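3/30/26

Up at six, coffee, then an hour on the budget before work. The water bill from Gresetbridge came to 424, higher than last time. I think the toilet upstairs is running again. Called Duan about it and left a message.

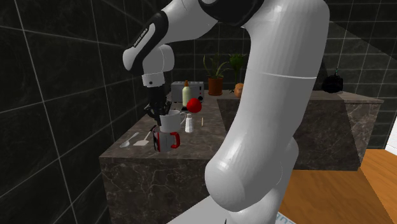 Aiguo Lei phoned at lunch. He has made up his mind to sell the place in Bollunley and wants to be out by September. I told him to get the roof looked at first - he didn't like that much. We left it there.

Walked to the library and back after supper. Paid the rest of the car insurance, 600, so that is done until fall. Knee a little stiff on the hill. Need stamps and furnace filters tomorrow.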